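Category: Around the House
Last updated: November

Bar soap is back in the Girton washrooms

The liquid soap dispensers in the Girton building have been taken off the walls and bar soap has gone in at the basins. The change covers both floors and the kitchenette beside the mail room. Statstead will follow once its remaining refills are used up, probably early in the new year.

The dispensers had been leaking since autumn. Replacement pumps were on back order for most of that time, and when a carton finally arrived half of them were the wrong thread. We were also going through 60 refill pouches a year between the two buildings, and the pouches can't go in the recycling.

The bars come from Saarela, a small soap works that has been making the same plain olive and coconut bar since 1965. It is unscented, which was the most common request when we asked residents over the summer. It lathers well enough in our hard water, though it takes a bit longer than the liquid did. We have ordered 600 bars, and they are stored on the lower shelves in the linen room with the wrappers slit so they can harden. A bar left to cure for a few weeks lasts noticeably longer than one straight from the box.

A few people have asked whether sharing a bar is hygienic. Rinse it under the tap before and after you use it, and put it back on the ridges to drain. If you would still prefer your own, take one from the basket outside the office and keep it with your toiletries. Liquid soap will stay at the accessible washroom on the ground floor, where the dispenser is a newer model and works properly.

Most complaints about bar soap are really about the dish. A flat dish holds water and the bottom of the bar turns to jelly in a day or two. Ridges or slats let the air in underneath. Dishes need emptying and a quick wipe at least once a week - more often at the busy basins near the laundry - and a proper scrub in warm water with a little vinegar once a month. Please don't put them through the dishwasher.

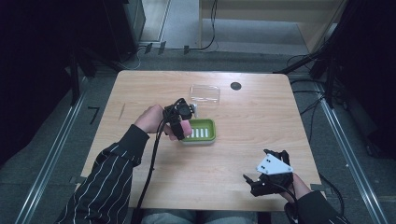 Leftover slivers are worth keeping. Press a thin piece onto the back of a new bar while both are wet and leave it overnight, and it will usually hold. Slivers too small for that can go in the jar by the laundry sink, where they get grated for hand washing woollens. The jar held 12 days' worth before it needed emptying the first time.

If a basin has run out, leave a note at the office before 4 p.m. and it will be restocked the same evening.

Recent items
Gellholm path closed for drainage work
Linen room hours over the winter
What goes in the green bin, and what doesn't
Statstead boiler service: hot water off in the morning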